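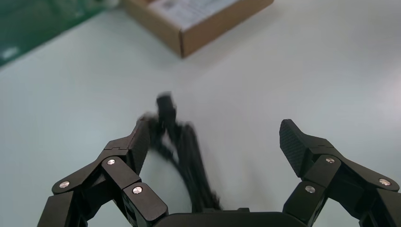

Does my Geduren save carry over if I buy the Atstead expansion on PC after playing the base game on console?

It carries over if both copies are linked to the same Draslow account before you launch the expansion. Link first, install second. If you start the expansion unlinked, it makes a fresh profile and uses that one from then on.

A bit more background, as I know someone will ask. I have 370 hours on the console version, a level 40 Saber, and a stable full of horses I never ride. I'd like to keep all of it. The store page says "cross-progression supported" and then links to a help article that links back to the store page. I've been around that loop a few times now and the view doesn't improve.

Posted by mothballed_paladin

pinwheel77

The short reply up top is right as far as it goes, but there are a couple of holes you can fall into.

Go to your account page on the Draslow site and look under Connected Platforms. Both should be listed. If the console shows as "pending", open the game on the console, get as far as the main menu, and sit there for a minute. It has to upload your save, and it does this without any progress bar, sound or other sign of life. Then quit properly from the menu. Don't just put the console to sleep, which is how I lost an evening of fishing.

On PC, install the base game and the expansion, sign in, and pick Restore from Account on the first screen. It's the small gray text under the very large gold button that says New Journey. Do not press the gold button.

What comes across: character level, gear, story progress, map, horses. What doesn't: photo mode shots, key bindings, and any currency you bought with real money. That last one stays on the platform where you paid for it, so spend it before you move. I had 2854 coins stranded over there and they're still there, presumably enjoying themselves.

Your Saber will be fine, by the way. Class skills were reworked in the March patch, so you'll get all your points back and have to place them again. Write your build down first. The game won't remember it and neither will you.

grumblecake

just start over, the opening is better on pc anyway

tenpenny_owl

Adding to pinwheel77's post, which worked for me apart from one snag. Restore failed twice with error 3244. The support page for that code says to "check your connection", and my connection was fine. The real trouble was that I had two PC profiles, one left over from the free demo, and the game was trying to restore onto the demo one. I deleted the demo profile from the account page, restarted the launcher, and it went through on the next try.

If you played the demo at any point, check for that before you do anything else. It's called Guest Traveler and it looks harmless.

Also, the Atstead quest won't show up until you've slept at an inn after the restore. Any inn will do – I used the cheap one by the docks and got the letter at breakfast.

mothballed_paladin

Found a Guest Traveler in there from last year and got rid of it. Restore worked, horses included. I did press the gold button once, out of habit, but it let me back out.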